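Home | Tidy Desk | Cables | Packing | Contact

How I Sort, Test and Re-Mail Old Ethernet Cables in Envelopes I Already Have

8 min read

14 comments | 221 shares

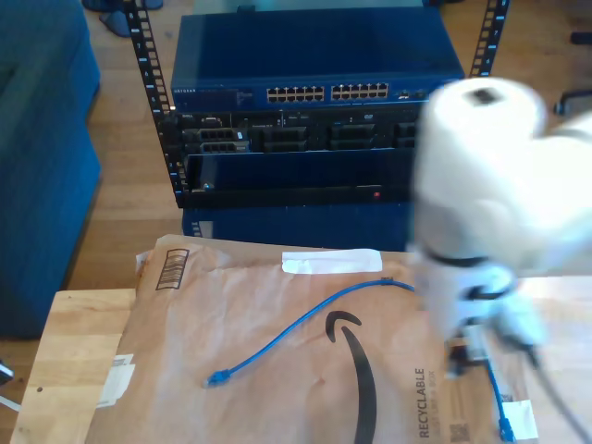 I have a cable problem. It started as one drawer, then it was a drawer and a tote bag, and by March it was a drawer, a tote bag and the entire bottom shelf of the hall closet. If you've ever moved house, changed internet providers or said yes when somebody at work asked "does anyone want these?", you probably have the same shelf. Mine was mostly network cable, and a lot of it was perfectly good!

So I've been giving it away. I post bundles on Irkum (our local swap board) and mail out the ones that can't be picked up, and I've gotten pretty fast at it. People keep asking me how I pack the things, so I'm finally writing the whole routine down, from the tangle to the mailbox.

What you'll need

A table with nothing on it. Old padded mailers, the paper kind. A cable tester if you can borrow one. Hook-and-loop ties or just strips of cotton fabric. Packing tape, blank labels, a marker, scissors, and a soft cloth that's barely damp.

You can do it all without the tester, and I did for the first couple of rounds. I'll tell you how when we get there.

Step 1: Untangle without yanking

Dump everything out and resist the urge to grab an end and pull. Those little plastic clips on the plugs catch on every other cable in the pile, and they snap off if you tug. Instead, lift the whole clump by the middle and give it a gentle shake so the loose ends drop down. Work on whichever end is hanging freest. I put on a podcast for this part (a long one).

When a cable comes free, lay it out flat in a loose curve and leave it alone for a while. Cable that's been crammed in a bag for years remembers the bag. Half an hour lying out in a warm room relaxes it a lot, and it'll coil so much nicer later. Please don't use a hair dryer. I tried it once on a cheap flat one and got a very wavy cable.

Step 2: Look it over

I run each one through my fingers from plug to plug. You're feeling for flat spots, kinks, and places where the jacket has split. A tiny scuff is fine. If you can see the colored wires inside, it goes in the recycling pile, no debate.

Then the plugs. Press the clip down and let go. It should spring back up. If the clip has broken off, the cable might still work great, but it'll slide out of the jack every time somebody bumps the desk, and that's a miserable thing to give a person. I keep one or two of those for my own quick tests and recycle the rest.

Some cables have a rubbery boot behind the plug that covers the clip. Old boots can get stiff, and then you can't press the clip at all and the cable is stuck in the jack forever. Bend the boot back and forth a few times. If it loosens up, good. If not, I write STIFF BOOT on the label and let the new owner decide.

Look down into the gold contacts too. Dust is okay and a puff of air will clear it. Green crud is not okay.

Step 3: Read the jacket

Most network cable has its category printed right along the side in tiny letters, something like Cat 5e or Cat 6. You may need to tilt it under a lamp, and on dark jackets I sometimes take a phone picture and zoom in. The category is the first thing anyone on the swap board asks, so write it down now while you've got it in your hand.

Cat 5e is fine for most houses. Cat 6 gets snapped up first. Anything marked plain Cat 5 I offer with a note saying so, and there's always somebody with an old printer who's happy to have it. If the printing has rubbed off completely, I just say "category unknown" and leave it at that.

Color, by the way, doesn't tell you anything about speed. People ask me this constantly! Blue, gray, yellow, it's only there so you can tell them apart. (There are offices that have their own color systems, but that's their business.)

Step 4: Test it

My tester is a little two-piece Netier thing that I got secondhand. You plug one end of the cable into each piece and watch the lights step through the wires one by one. If they light up in the same order on both sides, you're good. If a light gets skipped, there's a broken wire in there somewhere, and it goes out.

No tester? Plug the cable between your router and a laptop, turn off the laptop's Wi-Fi, and load a few pages. Then wiggle the plug gently at each end while something is streaming. If it cuts out when you wiggle, don't pass it on. It isn't as thorough as the tester, but it catches most of the bad ones, and it catches the wiggly ones better than the tester does.

Step 5: Wipe and measure

Fold the damp cloth around the cable and pull the cable through. Keep the cloth well away from the plugs. If there's sticky tape gunk on the jacket, a drop of dish soap on the cloth will usually get it, and whatever's left after that I rub off with my thumb.

For the length, I stuck two bits of masking tape to the edge of my table, 6 feet apart, and I measure against those. I round down. Nobody was ever mad that their cable was a few inches longer than promised.

Step 6: Coil it

Make loops a little wider than your hand. Don't wrap it around your elbow, which puts a twist in every single turn. Let the cable go where it wants, and roll it a bit between finger and thumb as you lay down each loop so it stays flat. If you know the over-under method, use it, but for a short patch cable it's overkill.

Tuck both plugs in toward the middle of the coil, then put one tie on each side. I buy the Grelline hook-and-loop strips in packs of 50, and I cut them in half because they're way longer than a small coil needs. Skip the plastic zip ties. They bite into the jacket, and then the other person has to go at them with scissors and nicks the cable you just spent all that time checking.

Step 7: Get the mailer ready

I save every padded envelope that comes to the house, and the all-paper ones are my favorites for cables. They're light, they fold down easily, and a coil of patch cable fits in one like it was made for it. Wrinkles don't matter at all. I flatten mine with my forearm and carry on.

What does matter is the old printing. Any barcode or label left from the first trip can confuse the sorting machines, and your package can end up heading right back toward where it came from. So:

Peel off the old address label. If it won't come cleanly, peel what you can and cover the rest. I used to fight with every last scrap of paper, and life is too short.

Cover or black out any shipping barcodes. A blank label over the top is neatest. Marker works, but it takes a couple of passes.

Flip it over and check the back. I've missed a barcode there more than once.

Check the seams and corners. A small tear can be taped. If the padding is falling out, use a different one.

If the mailer was ripped open along the top, trim that edge straight with scissors so you have a clean line to fold. You lose an inch or so of envelope and it's worth it.

I write the new address on a fresh label, never straight on the crinkled paper, where the pen skips. Wogan makes a plain white one that sticks really well to rough brown paper.

Step 8: Pack and close

Slide the coil in flat, with the plugs facing the center of the envelope so they don't poke at a corner. Add a slip of paper with the category, the length and the word TESTED if you tested it. I put mine inside the coil, under one of the ties, where it can't fall out and get thrown away with the envelope.

Press the air out, fold the top over twice, and tape across the whole fold. Then run a second strip the other way. Give it a shake. If the coil slides all over, fold the envelope narrower and tape it again. I like it snug but not bulging, because a fat lump in the middle can bump you into a pricier postage size. Weigh it on your kitchen scale before you buy the postage.

What about the ones that fail?

Please don't put them in your curbside bin. Cables wrap around the sorting equipment and cause all kinds of trouble. Our electronics drop-off takes them in any condition, and a lot of big hardware and office stores have a box by the door. I keep a paper grocery bag in the closet and take it over when it's full.

And take apart anything that's mixed. If a mailer has plastic bubbles glued inside paper, it usually can't go in with the paper. The all-paper kind normally can, once it's really too beat up for another trip, but look at what your own town says.

A few things I've kept

I'm not a saint, there's still a shelf. I kept two long ones for when the Wi-Fi dies, a handful of short ones for behind the TV, and one very ugly yellow cable from 2000 that has outlived every computer I ever plugged it into. It passed the tester on the first try.

Next up is the power brick box, and I'm scared of it. If you've got a good way of matching mystery adapters to whatever they came with, please leave it in the comments.

Share | Save | Print

Previous: Labeling the Breaker Box | Next: The Power Brick Box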